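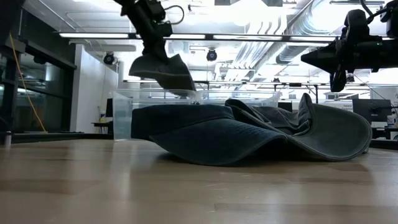

Figure 1. The hat-sorting station, with one gripper holding a fold of dark cloth over the table.

3.2 The open afternoon

We had meant the May visit to be a small affair, a few people from Grulivska and whoever happened to be free down the hall, but word got out and by two in the afternoon 21 guests had signed the sheet at the door. Most of them had never stood next to a bimanual setup before, and we were glad to have them! The task chosen for the day was hat sorting, which the Elus project has used from the start. Hats are soft, they fold in on themselves, and everyone who walks in already knows how they would pick one up (and is quite happy to tell you).

Guests came to the table in small groups and stayed for as long as they liked. We told them at the outset that a trial counts as complete when a hat is in the bin and both grippers have let go of it, and that we would not be resetting between groups unless something landed on the floor.

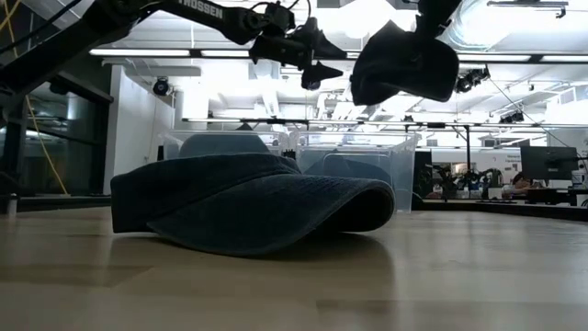
The questions were better than ours, frankly. One group wanted to know whether a brim or a crown makes the easier grasp, and we had to admit that our notes, which now cover 1603 trials, record the type of hat but leave out the point of first contact. We have since added a column for it. Another visitor, who sews, spent a good long while explaining how stiffening in a brim changes the way it springs back, and her remarks shaped much of Section 4. 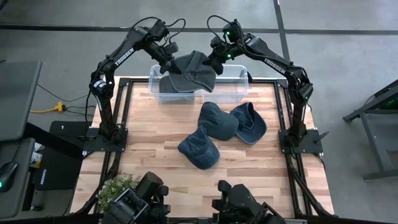

3.3 What we kept from the visit

Visitors left 9 written comment cards, and we have read every one of them more than once. The request that came up most was for a slower approach to the hat, so that people standing nearby can follow what is going on. The Farquharson settings described in Section 2 were adjusted with this in mind, and later trials use the slower values throughout.

Comments (3)

hatbox_lane: Lovely write-up. Will there be another open day before the fall?

m.t.: Is the Drollirell version of the trial sheet going to be shared? We'd like to try it with gloves.

quietbench: I was in the second group and could have stayed till supper. Thank you for having us.

We use cookies to remember your reading preferences. Accept | Settings

Contact the Elus project, Room 401 | Back to top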